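3.2 Configuração do armazenamento

Os registos do sistema Lerus são gravados num volume de rede de 200 GB, exportado por NFS a partir do servidor Gondell. A Figura 2 mostra a célula de trabalho.
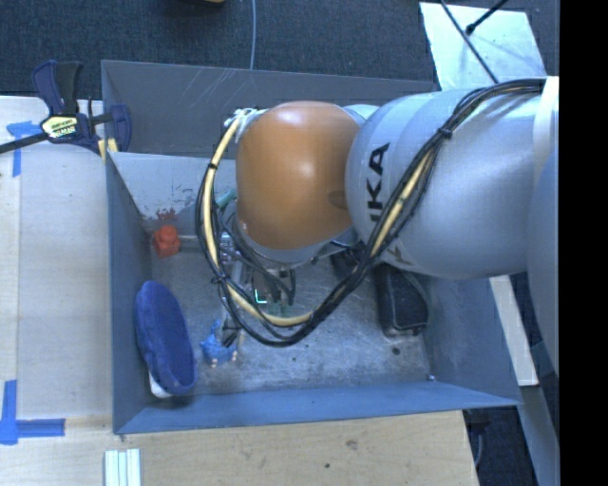 Figura 2. Braço robótico sobre a caixa metálica.

A escrita é feita em blocos de 100 MB, com confirmação síncrona. Nos ensaios de fevereiro foram gravados 1436 ficheiros. A cópia para o servidor secundário, Ivisia, corre às 3h00 por rsync.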